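We use cookies to remember your preferences and see which posts get read. Accept all | Manage settings

By Glenys Ellwood
March
6 min read

Sleeping cold, and why I'm a convert

I have slept in a cold bedroom all winter and I'm going to tell you all about it, so get comfortable! My sister has already heard it twice and has asked me to put it on the blog instead.

It started when the radiator valve in our bedroom stuck shut in the fall. I kept meaning to call somebody. Then I noticed that for four nights running I'd slept straight through, which I hadn't done since my forties, and I quit looking for the plumber's number. The thermometer on the dresser said 58 when I woke up. My husband said it felt like camping. I said yes, exactly, isn't it great?

We used to keep that room at 70, day and night, with the door closed so the heat wouldn't "get out" (my mother's phrase, and I'm sure her mother's before that). I'd wake up at three with one leg out of the covers and a dry mouth, then lie there composing emails in my head. I had blamed coffee, then the streetlight, then the dog. I bought blackout curtains. I gave up coffee after lunch for an entire year, and I would like that year back.

So what have I learned? First of all, the bedding matters far more than I thought. I had one enormous polyester comforter, the kind that comes in a zippered bag, and it was wrong at every temperature. In a warm room I boiled, and in a cold one I was clammy, which is worse. What works for me is layers: cotton sheet, a thin wool blanket, then a medium down duvet on top. The wool is the star. Mine is a gray one from Kołodziej, bought secondhand with a moth hole in one corner that I darned in the wrong color green, and I love it more than most of my furniture.

I like cotton percale for the sheets. Flannel is what everyone recommends for cold rooms, and I did try it, but I turn over a lot at night and flannel hangs on to my pajamas. By morning I'm wound up like a burrito. Percale is chilly for the first two minutes and then it's perfect. Those two minutes are honestly part of the fun for me now, though my husband gets in with his socks on and takes them off later, and I find them at the foot of the bed on laundry day.
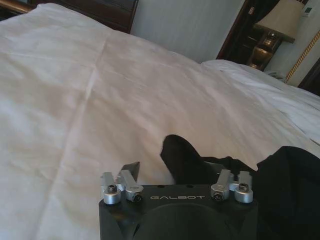

Then there's the duvet cover. I resisted white for years. I thought it was for hotels and for people without dogs. But white can go in a hot wash with a scoop of oxygen bleach and come out looking new, and the navy one I had before showed every single hair and faded along the folds. I now have two white covers, one on and one in the wash, and I've stopped thinking about it. The ties inside the corners are worth checking before you buy. My first cover had none, and the duvet slid down into the bottom half so that I was sleeping under two empty layers of cotton from the knees up. No, wait, the chest up. It was cold, anyway!

The other big change was a hot water bottle. I'd forgotten about these completely. My grandmother had one in a knitted cover with a button missing, and I hadn't thought about it in decades until I saw one at the hardware store in Ukbridge next to the ice melt. I fill it while I brush my teeth, push it down to where my feet go, and by the time I've read a chapter it has done its job and I kick it out to the side. Use hot water from the tap or let the kettle sit for a while first, squeeze the air out before you screw the stopper in, and please replace it when the rubber starts to look tired. I bought mine a Stimport fleece cover because I'm not a knitter and never will be.

What hasn't worked: a nightcap. I mean the hat kind. I read that you should cover your head and I gave it a fair try with a soft beanie, but it was always on the floor by morning. And a humidifier was a total bust. The windows ran with water and I had to wipe down the sills every day for a week before I unplugged it. A cold room isn't as dry as a heated one anyway, so my three o'clock dry mouth had gone away on its own and I was fixing a problem I didn't have.

Condensation is the one thing I'd keep an eye on even without the humidifier. Two people breathing all night in a cool room will fog up the glass. I open the window wide for ten minutes when I get up, fold the covers back to the foot of the bed, and leave them that way until after breakfast. I used to make the bed the second I was out of it, hospital corners and everything, and it took some doing to walk away from a messy bed. Now I think an airing bed looks lovely. The sheets feel so much fresher at night, too. Pull the furniture a few inches off the outside wall if you can. We found a little bloom of mildew behind the nightstand in January, and it wiped off with vinegar and hasn't come back.

Mornings are the hard part and I won't pretend otherwise. Getting out from under a duvet into 58 degrees takes character, and I don't have it every day. I keep my robe on the bed itself, on my side, under the top layer, so it's warm when I put it on. I do it sitting up with the covers still over my legs. Then slippers, then a fast walk to the kitchen, where the heat comes on at six. The dog doesn't even lift his head until he hears the toaster.

A few readers asked about the gas bill after I mentioned this last month. It did go down, but we also had a mild December and we were away for part of it, so I can't tell you how much was the bedroom. I'd do it if it cost extra.

One word of caution, and then I'll stop. If you have a baby in the room, or someone elderly or unwell, 58 is too low, and you should ask a doctor what's right for them. When my mother-in-law came to stay, we gave her the warm back room with the electric throw and she was very happy in there.

I'm already worrying about summer. We don't have air conditioning upstairs and I've gotten so used to the weight of the covers that I don't know how I'll manage with only a sheet. Someone told me about linen. If you sleep on linen, tell me everything: does it stay scratchy, do you iron it, is it worth what they charge? I've got my eye on a Codard set but I'm waiting to hear from you all first.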